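# About Platine

Platine is a small company that makes and sorts play-food sets for nurseries, toy libraries and waiting rooms. We started with 2 people and a borrowed worktable, and we were doubtful from the beginning that the world needed more toy food. We still are, a little. Most of what we were sent in the early days came apart at the seams, or looked so little like food that children used it as something to throw.

So we set ourselves a narrow job. We put together sets that a child can cook with, serve from and put away again, and we leave out whatever doesn't earn its place.
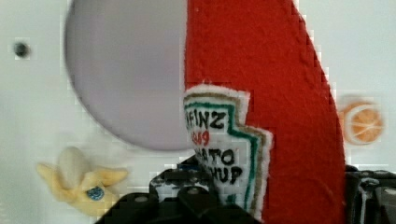
Condiments are where we argue most. Behrouz Kordestani, who founded the company, thought for years that sauce bottles were shelf filler, and he has not fully changed his mind. Our catalog calls them "table extras," a name that settled the matter on paper only. A soft red ketchup with a stitched label, "1869" cut down to "869" when you look at it from one side, is the sort of piece he would once have struck off the list. Damilola Obi kept putting it back. Children know it before they can read it, she says, and she may be right, though we have yet to see anyone prove it.

We don't claim that toy food teaches nutrition, patience or sharing. Plenty of sellers do. We have read their leaflets and would like to know how they measured it. What we will say is that a pot, a bowl and a few things to put in them keep a small group busy for a while.

## How we choose

Each piece has to get past a few dull questions:

- Can it be told apart from the others at arm's length?
- Can a small hand pick it up without help?
- Does it still look like itself when it's lying on its side or upside down?

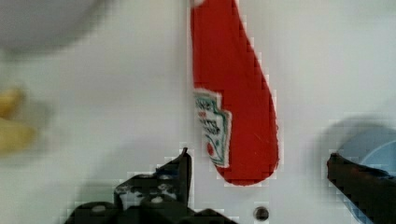
- Would we miss it if it were gone?

The last question does most of the damage. Our Stella set went in with over 30 pieces on the list and came out a good deal shorter. Greron, the set for toy libraries, lost its whole dessert course, and we had 4 letters about that. We read them all and left the desserts out.

We are just as wary of sets where everything matches. Real kitchens don't. We would sooner put felt next to hard plastic, and a mug next to a pot that was never meant to go with it,
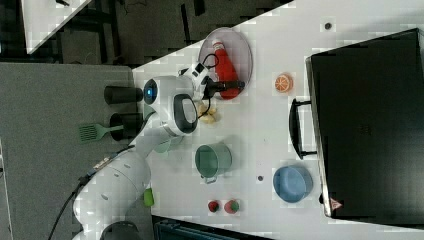

and let the child work out what belongs on the plate. Sometimes that means fruit in the saucepan and bread on the floor. Adults tend to step in and fix it. We suggest waiting a bit, although we know how that advice sounds from people who don't have to clean your playroom.

Labels get the same treatment. Hand-finished lettering comes out thick and a bit uneven, and we have been told it should be neater. We tried neater once, for the Nigam set, and it looked like packaging. We went back.

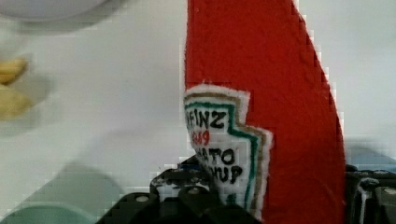 ## Who we are

Behrouz handles buying and most of the refusing. Damilola plans the sets and answers the mail, usually before 2 p.m. If you write in May, expect a slower reply, as that is when we go through the whole range and take things out.

We don't have a mission statement. We wrote one and neither of us believed it.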